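Hilwood handheld gripper kit: anyone running a pair?

Hilwood handheld gripper kit: anyone running a pair?
Forum: Data collection and teleop hardware
Started 5 Jan 2022

skikent_lab
We are looking at the Hilwood handheld kit for recording two-handed demonstrations. Two grippers, marker cubes, a head camera mount and the Illumeck tracking software on a yearly licence. The quote for a pair came to more than I expected once the licence was added. Before I sign anything, I would like to hear from people who have used it outside a motion capture room. Our tasks are kitchen ones: doors, knobs, trays, small pots and cups.

ferrule
Used it since April. Jaw action is smooth and the trigger travel is sensible. The tracking is where you will spend your time. Marker cubes are fine while the head camera can see at least one full face. Turn the wrist inwards to get behind a door and you lose it. The software fills short gaps, but it fills them with a straight line, and a wrist going round a door edge does not move in a straight line.

m_obrake
Disagree on the gaps. Set the filter to "hold and blend" in Illumeck and the result is usable. The default setting is poor, I grant you that. Also check your exposure. Most lost cubes I have seen were motion blur, nothing to do with the cube being hidden.

ferrule
Exposure was fixed at 4 ms and we still lost them. Blur does not explain a cube that is facing the floor.

m_obrake
Then your operator's elbows are too high. Keep the forearms low and the cube face stays towards the head. Ours learnt it within a day.

quillback7
Both of you have a point, but telling the operator how to hold their elbows spoils the data if you want natural motion. We have the older Chala grippers here and the same argument comes up every month. The Chala cube sits further out on a bracket, so it is seen more often, and it also hits things more often. Pick one.

Weight matters more than the brochure lets on. Each gripper adds 400 g at the end of the arm. For reaching over a worktop that is fine for a short set, then the takes start to slow down.

skikent_lab
Useful, thanks. How long is a set for you?

quillback7
7 minutes, then swap operators. Longer than that and the left hand gets lazy.

tarn_end
We had a pair on a trial loan and I can add something on the oven question. A toaster oven on an ordinary table is harder than it looks for this type of rig. The handle runs along the front, so there is something to grip, but with the front turned at an angle to the operator the right gripper has to come in from the side. 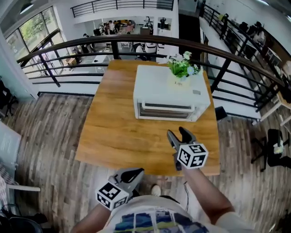 My advice is to fix the appliance position with tape before you start and write it down. If it creeps between takes, you will not notice until you try to train on the data. Dark glass doors are a second problem. Our depth readings off the glass were full of holes and we ended up masking that area.

Anything light standing on top of the oven should be treated as part of the task or taken off. Leave it and your model will learn it as a landmark.

m_obrake
I would leave it. A bare worktop gives you a policy that only works on bare worktops.

tarn_end
Only if you move it between sets. One object in one place for every take teaches the wrong thing.

ferrule
Agree with tarn_end. We had a mug do exactly this.

skikent_lab
What about cable routing? The kit on the quote is wired.

tarn_end
Ours was wired as well. Run the cable up the sleeve with 6 clips and leave slack at the elbow. Do not let it hang in front of the table edge. The connector on the gripper body is the weak part and Hilwood charge for the whole rear shell if it goes.

skikent_lab
That was not in the quote. I will ask for spare shells and a month's trial on the licence, and post the reply when it comes.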